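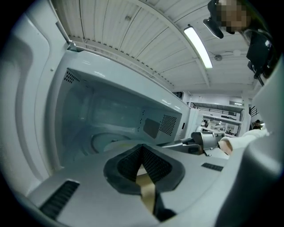 Plarkach software meeting, 13 Oct 2026
Chair and notes: Shadi Nimri

1. Minutes of the February review accepted without changes.

2. Pose tracking. The Prakia build loses the gripper pose when a marker turns away inside an appliance door. Fallback to inertial data now holds for 13 frames -- too short for slow reaches. Raise to 20 and retest.
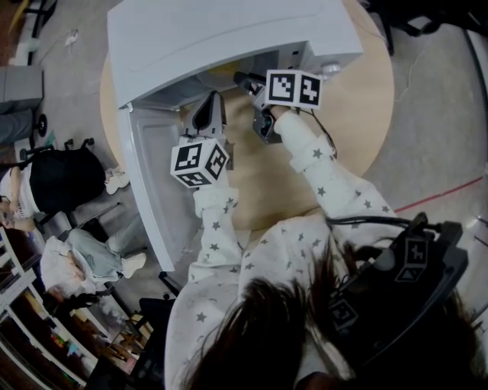 3. Planner. Door opening still planned as a straight pull. Geagea branch fits an arc instead; merge after review.

4. Tooling. Aron exporter skipped 5 of 490 episodes on timestamp errors. Shadi to add a log line for each skip.

Next meeting: to be set by email.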